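Skip to content
We use cookies to keep you signed in and to count visits. Accept | Settings
Filed under: Open data > Community sport > Read-me files

# Plemville badminton court bookings: data card

Print this page | E-mail this page
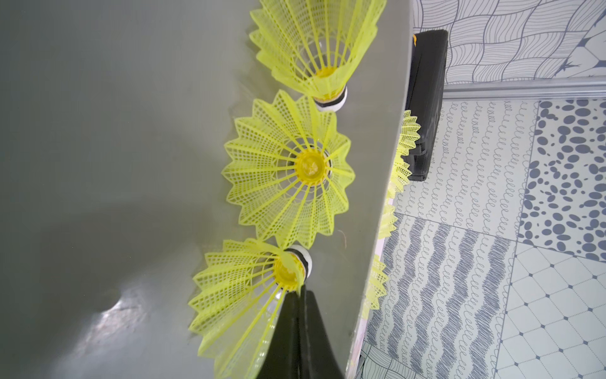 Yellow nylon shuttlecocks on a grey surface.

## What this is

A table of court bookings at the Plemville sports hall, exported from the Wimness booking system and tidied by hand. It has 200 rows, one per booking. Please read the next parts before you draw a chart from it.

## What it doesn't tell you

A booking isn't a game. Wimness records that someone reserved a court and whether they cancelled in the app. If they simply stayed at home, the row looks the same as one where four people played for an hour. I have seen this table quoted as proof that badminton is "booming" in Plemville. I don't see how it could prove that.

The hall's own summary, written by Annelies Camenzind, reads the April rise as new players. Perhaps. April is also when the booking window went from 8 days to 10, so the same regulars could reserve further ahead. I'd want a second year before picking one.

## Columns

- `slot_start`: local time, 24-hour clock
- `court`: as typed at the desk — spelling varies
- `party_size`: the booker's guess, often left at the default of 2
- `level`: self-declared, and I would ignore it
- `cancelled`: yes, no or blank (blank does not mean no)

## Cleaning

Yaw Wumbei removed names and phone numbers. I merged double entries where court and start time matched. Luana Bezerra thinks some of those were real shared bookings, and she may be right. The unmerged rows are in `raw/`.

## Known problems

- Walk-ins paying cash are missing altogether.
- Block bookings by the Reisinger club appear as one row, however many courts they took.
- Evening slots after 21:00 were entered the next morning, from memory.

## Use

Free to reuse with credit. Fine for practising joins and date handling. I would not use it to decide opening hours or fees.

Corrections to Kilian Baumgartner, through the issues page.

Get our open data newsletter. Enter your e-mail address | Sign up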